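Zoline 3 bundle or console on its own for a first buy?

Posted in Consoles & Gaming > Buying Advice

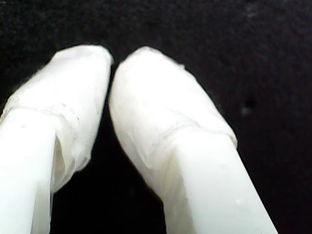
White plastic, dark background

I want to buy a Zoline 3 before the holidays and I can't work out which version makes sense. The store near me (Kontogiannis, the one by the bus station) has the plain console and also a bundle with a second controller, a charging stand and a download code for Triltau. The bundle costs quite a bit more. The sign on the shelf says "holiday value pack" but there is no breakdown of what each part would cost alone.

It will be used by me and my two kids, mostly in the living room. We have an older console that still works, so this isn't urgent. I have never bought anything from Zoline before. My internet is slow in the evenings and fine before lunch.

Things I would like to know:

Is the bundle cheaper than buying the parts one at a time?
Does the download code expire?
Is it worth waiting until January when people say prices drop?
Do I need extra storage right away?

I called the store and the person on the phone said to come in and look. I did that already. Thanks in advance.

Posted by slowlane_dad
Viewed 1201 times

pixelporch
Member, 427 posts

I bought the same bundle in November so I can help with most of this.

Whether it is cheaper depends on whether you want everything in the box. Write down the price of the console, the second controller and Triltau by themselves and add them up. Leave the charging stand out at first. When I did this the total came out a little above the bundle price, so I was getting the stand for nothing plus a small discount. If you take the game out of the sum, the bundle loses. So the question is really whether your kids want to play Triltau. It's a racing and building game, two players on one screen, and mine still play it most days. If they only want sports games, get the console and one more controller and stop there.

The code does expire. There is a date printed on the card inside the box, in small type under the scratch panel. Mine was good for a year. The trouble is that a box that has been sitting in a stockroom may have less time left on it, and you can't see the card without opening the package. Redeem it the day you get home. You don't have to download the game that day, you only have to add it to your account. Once it's on the account it stays there.

Make the account in your own name and then add the kids under it. I did it the other way round, with my oldest as the main account, and then I couldn't approve purchases for the younger one. Support moved it over for me but it took two weeks — not hard, only slow.

On the download, start it before lunch if that's when your connection is good. There is a setting under Power called "stay connected in rest mode." Turn that on and it will keep going with the TV off. It is switched off when the console is new. You will also get a system update the first time you go online, and it has to finish before anything else will start. If this is a present, do the update ahead of time and put the console back in the box.

Storage: no. The built-in drive holds several big games. Wait until you get the "almost full" message, then look at what you can delete. I have not bought a drive yet.

One more thing. The controller cable in the box is short. If your couch is any distance from the TV you can't play while it charges, so the stand is more useful than it sounds.

trork_player
New member

dont get the bundle, triltau is boring after level 3. get trorkeck instead, way better and it was half price when I looked

couchsaver
Member

I'll answer the January part, as the post from pixelporch covers the rest.

I used to work in the electronics section of a big store (not Kontogiannis). The console itself almost never dropped in January. What dropped was games, cases, headsets and any bundles that were left over. Left over is the important part. If a bundle sold well there were none to mark down, and the next shipment was the plain console at the regular price.

So if you want the console alone, waiting costs you nothing and probably saves you nothing. If you want the bundle, you are betting that your store will still have it. I would walk in during the last week of December and see how many are stacked up. If there is a big pile near the registers, wait. If they are keeping them behind the counter, buy it or forget about it.

Check the return policy before you pay. Many stores will not take a bundle back once the seal is broken, because of the code. A faulty console is a different matter and should be exchanged, but they may only swap the console and tell you to keep the other parts. Ask for that in writing or at least look at the back of the receipt. Keep the box until the return period is over.

I would also ask whether they match prices. Some stores do it for the plain console and refuse for bundles, on the grounds that no other store has the identical package.

About Trorkeck, it's a fine game but it is online only. There is no split screen. With slow internet in the evenings and two kids who want to play together, I don't think it suits your house. Triltau works offline after it's installed.

If the old console still works, keep it. Trade-in credit on older ones is low and it's handy to have a second one in another room.

slowlane_dad
Original poster

Thank you all. I added it up the way pixelporch said and the bundle is slightly cheaper with the game included. The kids watched a video of Triltau and want it. I'm going to look at the pile at the end of December and decide then. I'll ask about returns while I'm there.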